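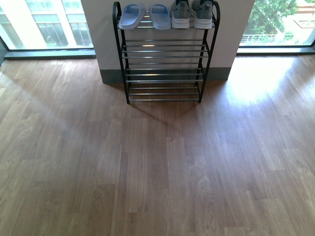

Reading time: 2 min

18 May 2021 | By R. Murakami
Print this page | E-mail this page

Chapter 9. Fennel Seed in Household Remedies

Fennel seed is the dried fruit of a tall herb in the carrot family. Growers in the Illey valley cut the seed heads before they shatter and hang them under cover until December. The Vimenley herbal lists 24 uses, most of them for gas and cramping after meals. This chapter covers three preparations: tea, tincture and syrup. Doses are given for adults only. Crush the seed shortly before use, as the oil is lost on standing.

9.1 Tea

Measure 300 ml of boiling water for each teaspoon of crushed seed.

This site uses cookies. Accept | Settings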